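Woltgate Taproom, walk-through before the fall season
Completed September 26, 2021, before opening

Hand sink behind the bar: OK. Soap and towels both full, and the water came up hot quickly, so thank you to whoever bled that line.

Draft lines: OK, with a comment. Lines 1 through 8 were cleaned on schedule. The Pestville Porter line still pours foamy for the first couple of glasses and I'd love for us to look at the coupling before we blame the keg again.

Walk-in cooler: OK. Door gasket is holding nicely after the February repair.

CO2 storage: NEEDS WORK. 2 cylinders were standing without a chain. Please, please chain them, even if you're only going to be a minute - I know how Saturdays get.

Tables and seating: NEEDS WORK. Tops need a proper wipe with the Plarine cleaner and a rinse after, as a dry cloth just moves things around.
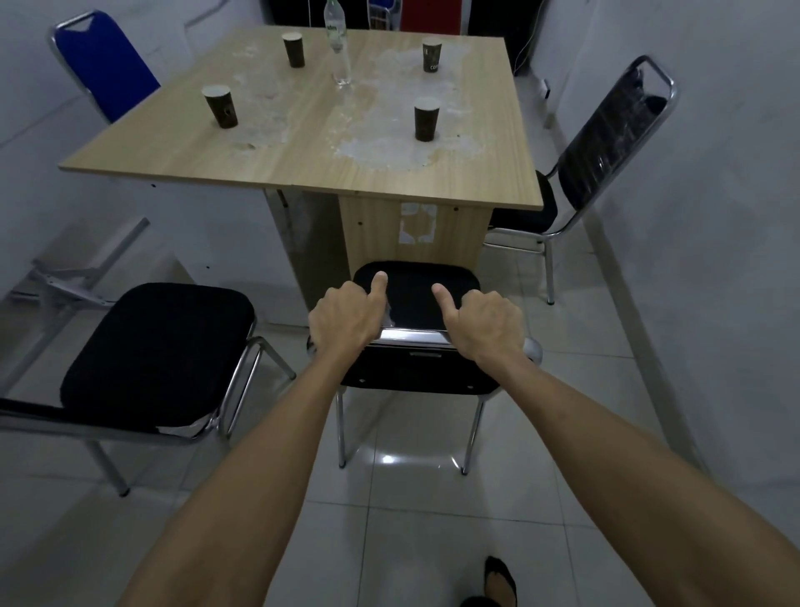 Side room table, with white residue on the top and four paper cups.

Glass washer: OK. Final rinse held steady and the test strip matched the chart. The Xie unit does want its filter pulled every 90 cycles, and the log has a gap in it, so let's get back in the habit.

Exits and aisles: OK. Both doors swing freely. The back hallway had malt sacks in it again, which I moved myself and didn't mind doing, but next time I may not be the one walking through.

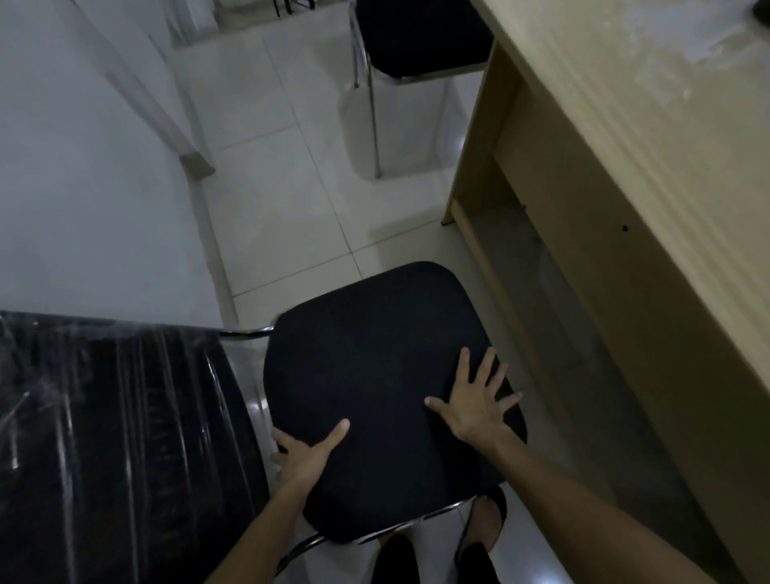 Fire extinguishers: OK. Tag 941 by the brew kettle is current and the gauge is in the green. The one near the patio is hung a little high for some of us, and I'd be glad to see it come down a few inches.

Grease trap and floor drains: recheck next visit.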